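Plestwood Roller Skating Club
Minutes of the September general meeting

Opened 7.05 pm in the upstairs room. Quorum met. Minutes of the previous meeting accepted with one correction: the rink hire fee goes up next season, not this one.

Matters arising
The line marking is done and it looks terrific! The juniors have already been out on it, and the wobbly corner near the canteen is now clearly marked as a slow zone. Toilet light still out. Secretary to chase council again.

Spring Roll
The big item of the night, and a very happy one. Council has approved the road closure for the Spring Roll, so we have the whole loop from the library to the oval and back. Last year we were squeezed onto the footpath, so this is a wonderful step up. Skatalia has agreed to bring loan skates in kids' and adult sizes, plus wrist guards, and will fit them on the day at no charge. Breletti will do gelato from the van again (please can we have the mango back).

Start time was discussed at length. Early is cooler, late suits the families coming from Saturday sport. Agreed on 4 pm for beginners and 5 pm for the full loop, with the disco skate to follow in the hall.

Moved that the club spend up to $2,000 on the event, to cover barriers, first aid and the sound system. Seconded. Carried, all in favour.

Music
Playlist suggestions to the secretary by the end of the month. Two songs each, clean versions only. There was strong support for a full half-hour of roller disco classics and some support for a slow set. Both will be tried.

Learn-to-skate
What a term! The beginners' class is full, with a waiting list, and several of the parents have asked for a class of their own. Agreed to trial an adults' session straight after the juniors, $60 for the term including skate hire. Helpers needed for the first two weeks – see the sheet on the noticeboard.

Kitchen and hall
Xiong has quoted $1,000 to replace the old canteen fridge, delivery and removal included. Accepted. Clean-up after hall nights was raised again. Benches to be wiped down and floors mopped before lock-up, and skates off before anyone goes on the tiles, please, coaches included. 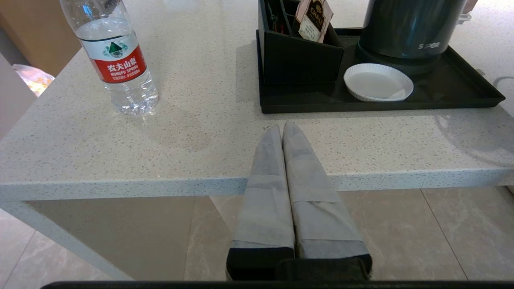 One member asked whether the disco skate could be opened to people who don't skate, as her mum would love to come and dance in sneakers. General agreement that this was a lovely idea. Sneakers to be welcome in the centre of the hall, with skaters keeping to the outside lane.

Other business
Club T-shirts: teal won the show of hands over purple. Order form to go out with the newsletter.
Lost property: the box is overflowing with knee pads, mostly lefts. Unclaimed gear goes into the loan kit after the Spring Roll.

Next meeting in October, same time, upstairs. Bring a plate.

Closed 8.40 pm.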